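Notes from the software side
2020-10-19

I've had a few people in the hallway ask what on earth we are doing with all the fake flowers, so I'm taking this slot in the newsletter to talk about Clanetach, the planner we've been building with the Erham folks since spring. It decides which arm goes for what, in which order, and where along a stem the fingers should close. Sounds small! It has eaten most of my year.

Flowers are a rotten thing to plan for, and that's why I like them. A box has a middle. A rose has a heavy end, a stem as thin as a pencil lead in our depth data, and leaves that look (to the old segmentation code) like they belong to whatever is lying next to them. The old code loved to merge neighbors. Two hydrangeas with their heads touching came back as one big blue blob with two tails, and the planner would then cheerfully aim for the center of the blob, where there is no stem at all.
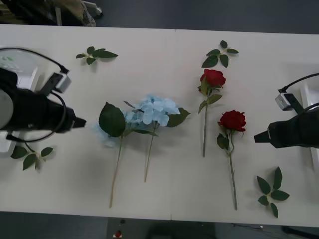
Both arms over the flower layout, with two hydrangeas, two roses and four leaf sprigs.

So we turned the thing around. The new perception step looks for stems first and works its way up to the bloom, and a head only gets assigned once a stem has claimed it. Overlapping petals are allowed to stay undecided until one of the flowers moves. I ran it over our 754 saved layouts last week, and the number where it glued two flowers together dropped from 124 to 52. Not great yet, but I did a little dance at my desk.

The other half is the waiting. Each arm has a wrist camera, and in the first version both arms would hover and politely wait for the other to finish looking - a standoff, basically. Van Wijk's scheduler fixed that by giving each arm its own side of the table and a shared strip down the middle that has to be booked.

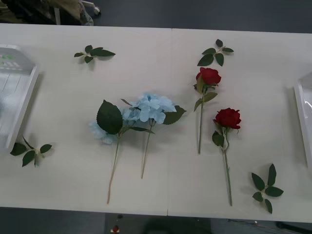 Booking the strip costs time, of course, and you notice it most when the flowers are all bunched up near the middle. I tried letting an arm book just the bit it needs, nine centimeters wide, and that works nicely for a straight stem. For one lying at a slant the booked area has to grow as the flower is lifted, and my math for that is still ugly. If anybody has a clean way to sweep a bendy thing through space, please come find me!

Loose leaves are next on the list. The stem-first trick doesn't help much with a sprig that is nearly all leaf, so for now they go through a separate, much dumber path that fits an outline and picks the narrowest part. I'd like to fold the two together before the Evel demo in November. The replay viewer already shows both paths next to each other, and you can step through a plan with the arrow keys if you pull the latest branch. Clear your old cache first or it will crash on startup.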